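Search the help desk Go

Ticket 263: Wi-Fi drops in back room, vendor says it doesn't
Opened by: Afia Annan
Product: Rondevlow access point, ceiling model
Status: Open (reopened)

Reopening this. The reply I got was "signal strength is good, please restart the device." Signal strength was never the complaint. Signal is full bars the whole time. Pages stop loading, bars stay full, then it all comes back and the dashboard says nothing happened.

Setup: one access point in the front office, one in the back room, both on the same Dotley switch in the hall closet. Front office is fine. Back room loses traffic for up to 30 seconds at a time, mostly after 2 in the afternoon.

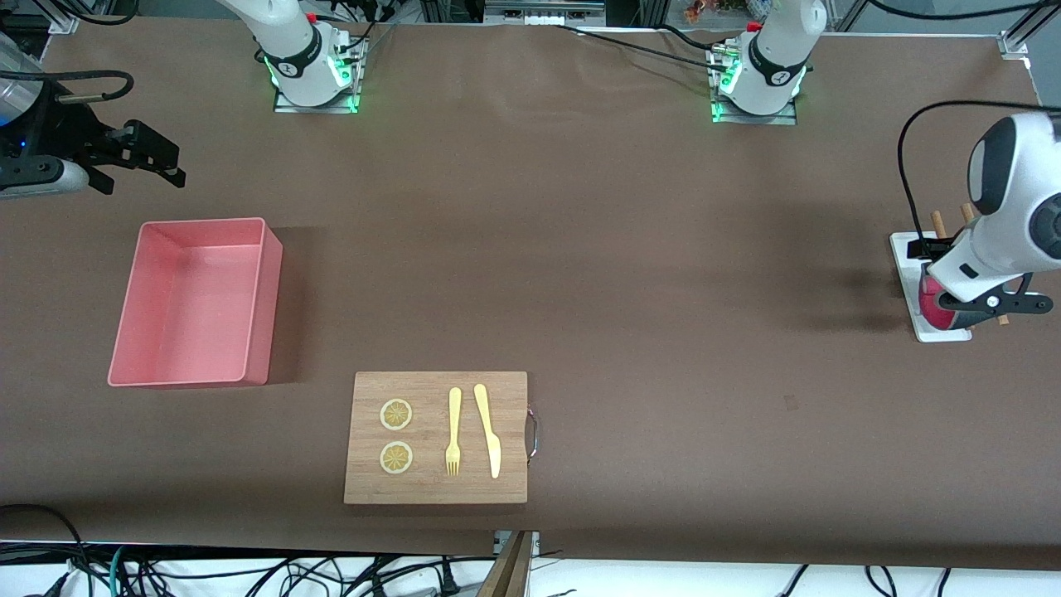
Back room, long table with the brown paper on it.

What I've tried, in order:

Restarted the access point. Fine for the rest of the morning, which is also when it's fine if I do nothing.

Turned off "Smart Roaming." The setting turned itself back on after the next reboot. I'd like someone to explain that before I'm told again that the firmware is stable.

Changed the channel by hand. Felt better for an hour. I don't trust "felt better," so I left a ping going from a laptop on the back room Wi-Fi. Replies to the gateway normally come back in single digits. During a drop they went up to 3000 ms, then timed out, then went back to normal as if nothing was wrong.

Ran the same ping from a laptop plugged into the spare port in that room. No drops at all through two of the Wi-Fi ones. So I'm not accepting "it's your internet provider," which was the second suggestion.
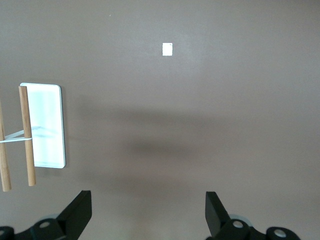 The installer, Sydorenko, came by and said it was probably interference from the neighbors. Maybe. He didn't scan for it, he just said it. I did a scan afterward with a free phone app and the only other network on our channel was very weak. I'll believe interference when I see it on something.

Update, February

Support asked for logs. The log page only keeps the last few hours and had already rolled over, so I had to wait for another drop and grab them right away. Attached. There's a line in there that says "client steering: retry" over and over, and it lines up with the bad stretch on my ping window. That looks a lot like the roaming feature I turned off.

Second update

Swapped the two access points. The drops followed the unit to the front office. The back room has been clean since, but it has only been one afternoon, so I'm not closing anything. I was told by chat that swapping them "should not make a difference." It did.

Stultach, who we bought these from, says a replacement needs a fault code from Rondevlow. Rondevlow says there's no fault code because the dashboard shows the unit as healthy. Please escalate to somebody who can read the log, and please don't send the restart steps again.

Still need answered:
- why Smart Roaming comes back on after a reboot
- whether "client steering: retry" counts as a fault
- who pays shipping if it does

This site uses cookies to remember your open tickets. Accept / Settings

Contact support | Terms | Copyright Rondevlow Help Desk | Back to top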